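Tikorgate: my bin sorting notes

Hi! I'm putting up the list I keep of small stuff that lives in the gray metal bins at the Corkeck shop. It started in August as a scrap of paper and now it's 104 rows, one per object, in items.csv. Columns are name, color, feel (hard, soft, squishy) and which side of the divider it goes on. Marwa Kamel did the first 60 with me and fixed my spelling, bless her.

Chargers go on their long edge if they'll stand, sponges lie flat, and anything round gets pushed into a corner or up against something (it rolls otherwise, ask Arnout!).

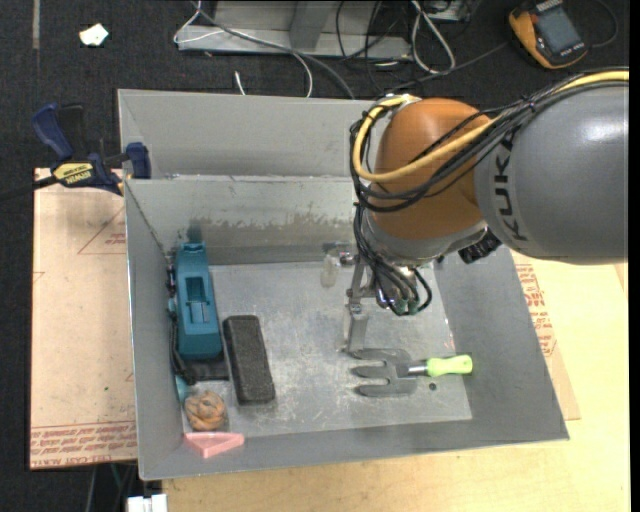 Which column should I trust if name and color disagree?
Go with the name. I filled in the colors late in the evening under a yellow lamp, so teal, green and blue got mixed up in a few rows.

Known problems: 2 rows are both called "block" and I still haven't picked better names. Cables aren't listed at all. Joar wants a weight column, and I'd love one too, but the kitchen scale went home with Ineke.

Use it however you like, just keep the file name. Fixes go to Veerle Van Beek or me.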